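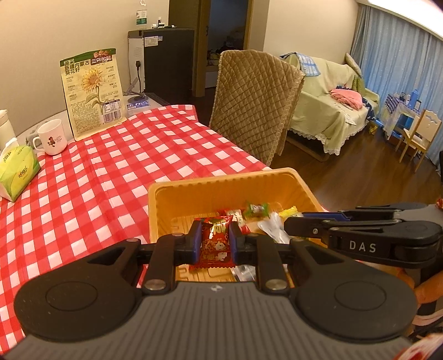

나는 과자 쟁반을 사랑하는 사람이다. 접시 말고 쟁반. 유리그릇도 말고, 뚜껑 달린 예쁜 통도 말고, 그냥 플라스틱 쟁반에 낱개 포장 과자를 와르르 담아서 식탁 끄트머리에 놓아두는 그거 말이다. 요즘 집들이를 다녀 보면 이게 거의 멸종 위기라서 오늘은 작정하고 편을 좀 들어 보려고 한다.

발단은 지난 5월이었다. 친구가 이사를 해서 여섯 명이 놀러 갔는데, 식탁 위에 커다란 나무 도마가 있고 거기에 치즈랑 무화과랑 견과류가 아주 그림처럼 깔려 있었다. 예뻤다. 다들 사진을 찍었다. 그런데 사진을 다 찍고 나서도 아무도 손을 안 대는 거다. 한 조각 집으면 그 줄이 무너지니까! 나도 배가 고팠는데 무화과 하나를 노려보기만 하다가 결국 물만 두 잔 마셨다. 집에 오는 길에 편의점에서 초코 과자를 사서 버스 정류장에서 뜯어 먹었는데 그게 그날 먹은 것 중에 제일 맛있었다. (친구야 미안. 무화과도 분명 맛있었을 거야.)

과자 쟁반에는 무너질 줄이 없다. 처음부터 무너져 있다. 빨간 봉지 위에 노란 봉지가 기대 있고 사탕은 구석으로 굴러가 있고, 누가 하나를 빼 가면 나머지가 스르륵 자리를 바꾼다. 그래서 첫 번째로 손을 뻗는 사람이 눈치를 볼 필요가 없다. 나는 손님상에서 이게 제일 중요하다고 생각한다. 맛보다도 중요하다. 손님이 오면 제일 어색한 시간이 처음 십 분인데, 그때 손이 할 일이 있어야 한다. 봉지를 만지작거리고, 뒤집어서 무슨 맛인지 읽어 보고, "어 이거 아직도 나와?" 하고 옆 사람한테 보여 주고. 그러다 보면 말이 트인다.

포장이 너무 많다는 말, 나도 안다. 낱개 포장 얘기만 나오면 꼭 나오는 말이고 맞는 말이다. 사탕 하나에 비닐 하나, 과자 한 입에 봉지 하나. 다 먹고 나면 쟁반 옆에 껍데기가 수북하고, 그걸 보면 나도 마음이 편치만은 않다. 그래서 평소에 혼자 먹을 때는 큰 봉지를 사서 통에 덜어 먹는다. 근데 손님용은 좀 다르게 봐 줬으면 좋겠다. 큰 그릇에 맨과자를 부어 놓으면 절반은 눅눅해져서 버린다. 우리 집에서는 늘 그랬다. 낱개 포장은 손님이 가고 나면 남은 걸 그대로 서랍에 넣어 뒀다가 다음에 또 꺼내면 된다. 비닐이냐 버린 과자냐, 나도 아직 깔끔한 답은 없다. 다만 이 문제로 쟁반 전체를 구식이라고 치워 버리는 건 억울하다는 거다.

그리고 색! 나는 이 얘기를 꼭 하고 싶었다. 인테리어 좋아하는 분들은 과자 봉지 색이 튄다고 싫어한다. 베이지색 거실에 새빨간 봉지가 있으면 분위기가 깨진단다. 아니 그럼 깨지면 어때서? 빨강, 초록, 노랑이 뒤섞여 있으면 어릴 때 큰집 갔을 때 기분이 난다. 주황빛 도는 쟁반이면 더 좋고, 식탁보까지 빨강 하양 체크면 그날은 그냥 소풍이다. 봉지에 만화 캐릭터가 그려져 있으면 어른들도 은근히 그것부터 집는다. 점잖은 회사 선배가 그러는 걸 내 눈으로 봤다.

재작년인가, 나나미 씨(요시다 나나미, 같이 번역 일 하는 분이다) 집에 갔을 때도 쟁반이 나왔다. 나나미 씨는 쟁반을 채우는 데 철학이 있었다. 단것만 넣으면 안 되고 짠 것을 꼭 섞어야 하며, 똑같은 걸 너무 많이 넣으면 재미가 없고, 모두가 안 좋아할 것 같은 사탕도 두 알은 넣어야 한단다. 왜요, 하고 물었더니 그걸 좋아하는 사람이 한 명은 온다고 했다. 진짜로 그날 계피 맛 사탕을 두 알 다 먹은 사람이 나였다. 그 뒤로 나도 꼭 이상한 사탕을 넣는다. 박하든 인삼이든, 마트에서 이걸 누가 사나 싶은 걸로.

돈 얘기도 조금. 지난번 손님 치를 때 영수증을 보니 과자값이 3,834원이었다. 집에 남아 있던 걸 섞기는 했지만 그래도 4,000원이 안 되는 돈으로 쟁반 하나가 넘칠 듯이 찼다. 치즈 한 덩이 값이면 우리 집 쟁반을 몇 번을 채우는지 계산하다가 그만뒀다. 손님 부르는 게 부담스러워서 안 부르게 된다는 사람이 내 주변에 정말 많은데, 나는 그 부담의 꽤 큰 몫이 상차림 사진에서 온다고 본다. 남의 집 도마를 너무 많이 본 거다. 쟁반은 준비 시간이 1분이다. 봉지 뜯어서 붓고, 끝. 그 시간에 화장실 청소나 한 번 더 하는 게 손님한테도 낫다.

쟁반 고르는 데도 나름 취향이 있다. 너무 납작하면 안 된다. 벽이 비스듬하게 올라와야 봉지들이 바깥으로 미끄러지지 않고, 테두리가 도톰해야 옆 사람한테 건네줄 때 손에 착 잡힌다. 바닥에 무늬가 올록볼록 들어간 것도 좋아한다. 과자가 거의 떨어져 갈 때쯤 그 무늬가 보이기 시작하면 아, 오늘 잘 놀았구나 싶다. 도자기 그릇은 무겁고, 사탕이 떨어질 때 땡그랑 소리가 나서 하나 더 집어 가는 걸 온 집안이 알게 된다. 플라스틱은 그런 면에서 과묵하다. 설거지도 물로 한 번 헹구면 그만이고.

물론 쟁반에도 흉은 있다. 좋아하는 것만 쏙쏙 빼 가는 사람이 꼭 있어서 마지막에는 늘 같은 것만 남는다. 우리 집은 투명한 비닐에 든 그 허연 쌀과자가 남는다. 매번 남는데 매번 산다. 엄마가 그러셨고 나도 그러고 있다. 없으면 또 허전하다. 그리고 아이들이 오는 날은 각오를 해야 하는데, 조카는 쟁반을 통째로 자기 앞에 끌어다 놓고 협상을 시작한다. 사탕 하나를 돌려받으려면 초콜릿을 내놔야 한다.

얼마 전에 도마의 그 친구가 우리 집에 왔다. 나는 평소처럼 쟁반을 내놨고, 친구는 외투도 안 벗고 서서 하나를 깠다. 그러더니 앉아서 또 까고, 얘기하면서 또 까고, 나중에는 사탕 껍질로 딱지 비슷한 걸 접고 있었다. 저녁을 시켜 놨는데 배달이 왔을 때는 둘 다 배가 안 고팠다. 이건 쟁반의 단점이라고 해야 하나. 아무튼 족발은 다음 날 점심에 먹었다.

그러니까 이번 연말에 누굴 부를까 말까 망설이는 분이 있으면 일단 찬장 위쪽을 한번 뒤져 보시라. 어느 집에나 안 쓰는 쟁반이 하나쯤은 있다. 먼지만 씻어 내고, 마트에 가서 색깔 제일 요란한 걸로 몇 봉지 사 오시면 된다. 이상한 사탕 두 알 잊지 마시고!

2016년 11월 7일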